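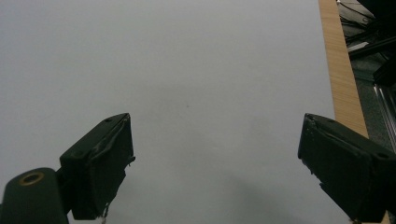 One speck. Slightly right of center, in case you thought it was your screen.

1/ OK so I'm redoing the little guest bathroom on what I found in my coat pockets, and before anything goes back in I'm getting the white stuff really white. Which is how I ended up staring at one dot for most of a morning.

2/ I've tried the sponge. I've tried the OTHER side of the sponge. I've tried baking soda and I've tried a fingernail. The dot and I know each other pretty well now.

3/ My sister says it's a mark in the surface and I should leave it alone. My sister also has a cream-colored couch and two dogs, so I don't know why I'm taking notes from her.

Search this thread Search Clear

4/ Meanwhile the rest of the bathroom stuff is in a laundry basket in the hall. Three half bottles of conditioner, a nail brush, a shower cap from a hotel in Pornen I stayed at maybe once. Why do I own a pumice stone the size of a potato?

5/ Update for the people asking (one person, hi): went and had lunch, came back, looked again.
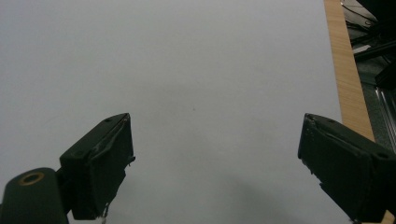

Dot watch, continued. Pale gray, pale gray, pale gray, dot.

6/ Somebody suggested toothpaste. I'm not putting toothpaste on it! I did that to a sink at my old place and got a shiny patch that looked worse than the stain ever did.

7/ Moving on to the fun part - soap. I've had a pump bottle in there for years and I'm so tired of it. The pump sticks, then it shoots across the room and hits the mirror. Bar soap never did that to anybody.

8/ Got the dish at Koltel, in that back aisle where they keep the one-offs. I went in for light bulbs. I did not come out with light bulbs.

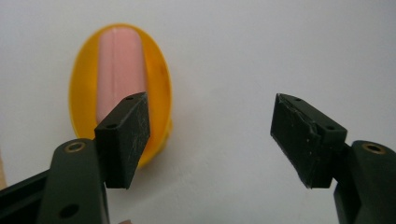
Yellow dish, pink soap. I'm calling it the rhubarb and custard look.

9/ I love this yellow so much. It's proper egg-yolk yellow and it's even kind of egg shaped, so now I want to paint the door to match (I won't) (I might).

10/ The soap has a groove down the middle and I can't decide if it's for looks or for snapping it in half. Does anyone snap their soap in half? Would I get two guest soaps out of one? Very tempted.

11/ Still need: a hand towel that isn't brown, a hook, light bulbs. If you've bought towels from Minhas tell me whether they shed, the last set I got left fluff on everything for a month.

12/ And I've decided the dish is going on top of the dot. Goodnight.

Last updated in September
Contact - Copyright - Back to top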